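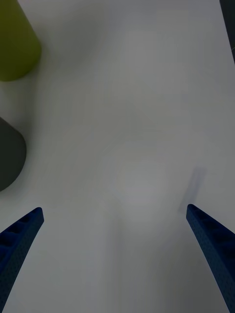
Two blue robot fingers, open wide, with a green thing and a dark gray thing off to the left.

How does a robot learn to pick things up?

Think about the last time you picked up a cup. You probably didn't have to think very hard, did you? Your eyes found it, your hand went out, and your fingers closed just enough to hold on. You have been practicing since you were a baby, which is a lot of practice!

Robots have to practice too. Sharon Makokha and her team at the Jetisen lab teach a robot arm named Mudlow, and they wanted to know the best way to help it learn. One way is to write down every single move, but that goes wrong as soon as a cup is in a new spot. So they tried another way, called learning by copying. A person guides the arm through a job, and the computer remembers what the robot saw and how it moved — a bit like learning to tie your shoes with a grown-up's hands over yours.

First they showed Mudlow the same job 80 times, with everything always starting in the same place. Mudlow got very good at it, until somebody moved things over a little. Then it reached for the old spot and closed its fingers on plain air!

Next they gave it 80 new lessons, and this time they kept moving things around between turns. The number of lessons was the same, but now Mudlow could find things in places it had never seen them before. The team thinks mixed-up practice teaches the robot to look first and then reach.

You can try this at home with a rolled-up sock and a basket. Throw from one spot for a while, then from 4 different spots, and see which is harder.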